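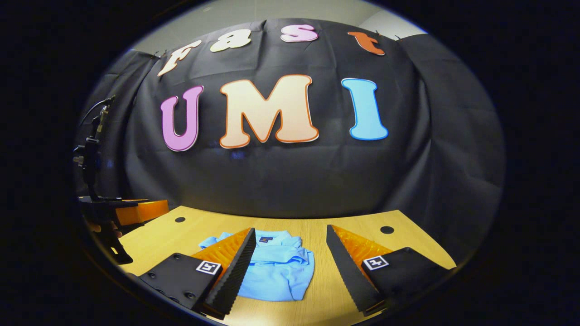 Tully shirt folding set - README

Maintained by the Monen workroom
Last changed: March 18, 2020

What is in this set

Recordings of shirts being folded on a table with a hand-held gripper, plus the notes that go with them. The recordings are used to train the folding cell at the Ranberg laundry, which handles rental workwear. Tully is the name of the cell and also of this set.

Folders

clips/ - one recording per fold, start to finish
notes/ - plain text, one file per shift
rejected/ - recordings left out of training, with the reason in the file name
layout/ - drawings of the folding line before and after the change

There are 47 shift notes. Two of them are blank because the shift was called off. Leave them in place or the numbering will no longer match the clips.

Who does the recording

The people who fold at Ranberg. They know which shirts slide, which collars spring back and when a sleeve needs a second pass. Recording is paid at the normal folding rate and is not counted against anyone's daily output. A recording turn lasts two hours, then the person goes back to the line or to sorting.

What changes on the floor

Folding used to take four stations. When the cell opens in September, two will stay manual and the cell will take plain shirts only. Anything with a repair, a missing button or a stain goes to a manual station as before.

The people from the other two stations move to inspection and repairs. That means more sitting and closer work under lamps, and some have said they would rather stand. The rota in layout/ lets them swap at the break. Training for repairs is done during paid hours.

Starting and stopping the cell is up to the person on the nearest station. No supervisor sign-off is needed to stop it.

Known problems

- Mostly short-sleeved shirts so far. Long sleeves are thin in this set.
- Early notes use "bad fold" for both a crooked fold and a dropped shirt. Later notes keep them apart.
- Fistell, the labeling tool, drops the last line of a note if the file does not end with a line break.

Use

Clips may be used for training and testing the folding cell. They may not be used to compare workers or set piece rates. Names are not stored, and shift notes carry only the station and the shift.

Requests to remove a clip go to the Monen workroom. Give the clip number - no reason is needed.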